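4.2 Does a lay-off help bowlers?

The claim that a long break sharpens a bowler's skills is repeated often and tested rarely. Coaches at Baltlow and Stallska, the two clubs in our sample that kept full net records, both told us that their spinners came back with more turn and better control. We were not convinced. Neither club had measured turn before the break, and control was judged by the same coaches who had set the home practice plans.

We therefore went back to the ball-by-ball logs. Of the 199 spells bowled in the first month after play resumed, only those by bowlers with at least 8 spells in the previous season were kept. On this stricter footing the gain in control shrinks to almost nothing, and for 4 bowlers it goes the other way. Wrist spinners did no better than finger spinners, whatever the clubs' newsletters said in April.

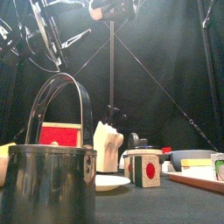 A second difficulty is the batting. Batters had been idle too, and a bowler who looks improved against a rusty top order may simply be bowling at a rusty top order. The Cabello index, which adjusts for the recent form of the batter on strike, was meant to deal with this, but it leans on recent innings and there were none to lean on. We report it in Figure 2 for completeness and would not put much weight on it.

Avden, the third club, offers a partial check — its bowlers had no shared practice plan and most did little beyond running. Their figures on return match those of the other two clubs closely. It is hard to square this with the view that the extra work on grip and release mattered, at least over the short period we could follow.

Figure 2. Economy rate by club before and after the break, with the Cabello index for the same spells.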